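Home Projects Reports Downloads Contact
Search this site... Go

Progress report to the Gaillard fund: control and planning software, April

Hello again from Trumstead! It's been a busy stretch and I've got more to tell you than last time, so I'll start with the part you asked about most, the planner.

You'll remember that Rada (our task planner) used to treat a computer as one long list of steps. If step nine went wrong, it went back to step one, and I went off to make tea. I've now rewritten it so each part has its own little plan with its own checks, and the parts only know about each other where they have to. The drive has to be clear of the case before anything else can use that bit of space, for instance, but the memory doesn't care what the drive is up to. It sounds obvious written down. It took me most of the winter.

The drive work has had the biggest share of my time. The carriers have to line up with the case on a slant, and the old controller simply held its position and pushed, so a small error in angle turned into a big sideways force. The new one lets the wrist give a little across the direction of travel and stays stiff along it. I've also put in a limit on how fast the force can rise, and the arm backs off if it goes over. I'm really pleased with how this feels to run, it's so much gentler! 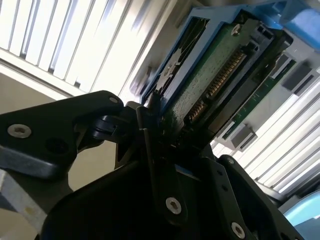
Drive and blue caddy at the server chassis, seen from the wrist camera.

The wrist view is also where perception has been giving me grief. Bright ceiling lights wash out whatever is near them, and when the gripper tips back the camera gets an eyeful of them. I tried fixing the exposure by hand, which helped with the lights and made the black gripper parts vanish into the shadows (hopeless). What I have now is a mask for the gripper, worked out from the joint positions, and the exposure is set from whatever is left over. It's better. I wouldn't call it finished.

For testing I ran 100 planned sequences in simulation on the old planner and the same 100 on the new one, so we can compare like with like. I'm still going through the logs and would sooner send you the figures when I trust them, so please expect those with the next report.
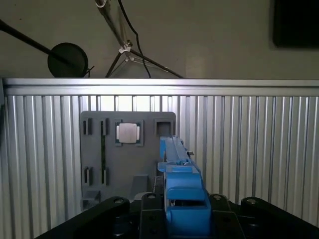
Finding the fixture is the other piece I wanted to get off my list. Grey plastic against ribbed metal is a rotten thing to ask a depth estimate to cope with, as the shiny ridges throw up all sorts of false edges. So I've stopped asking it to find the whole board at once. It looks for the square openings first, fits a plane through them, and only then goes looking for the narrow slots. If the two answers disagree the planner asks for another look from a different angle before it moves. That extra look costs a bit of time and I'm happy to pay it.

Tooling next, which I know is the dull bit, but it's saved me more hours than anything else. The log viewer, Clunitholm, now lines up the wrist view and the fixed view on one timeline with the force readings underneath. I can click on a spike and see both cameras at that moment. Version 2 is on the downloads page, with notes on setting it up. 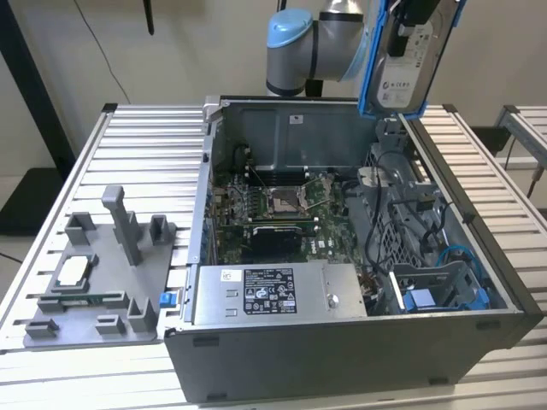
Cables are still the big worry. Rada knows where the rigid parts are and has no idea at all about anything that bends, so at present I draw keep-out boxes by hand and it plans round them. I'd like to have those boxes drawn from the fixed camera instead, and I've made a start, though it's too cautious just now and sometimes boxes off half the case.

On money, we're inside the budget for software time and I haven't touched the travel line. I would like to move part of it over to computing, if you're agreeable, and I'll send the form separately.

Still to do before the next report: the planner comparison, the cable boxes, and a proper write-up of the force limits so that someone other than me can set them.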